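To: Andside office list
Subject: Re: Paper on the white table

On Monday, August 13, 2018, the Bustel office wrote:
> Two reams were requested in April. Please
> confirm where paper is now to be left.

Members are advised that A4 paper should be left on the white table, near the edge, in its wrapper. The order for Dronetbridge remains at 2,000 sheets.
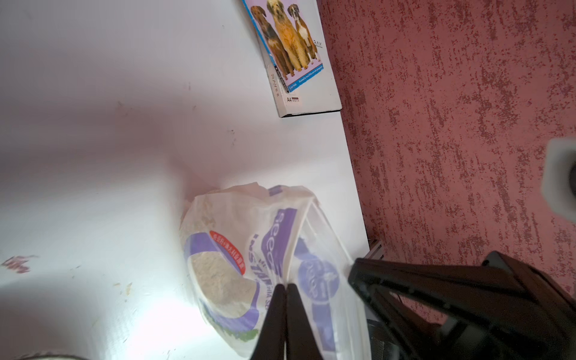
L. Mühlbauer

Food packages in carrier or other plastic bags should be taken to the kitchen before the office closes.

Andside Office Services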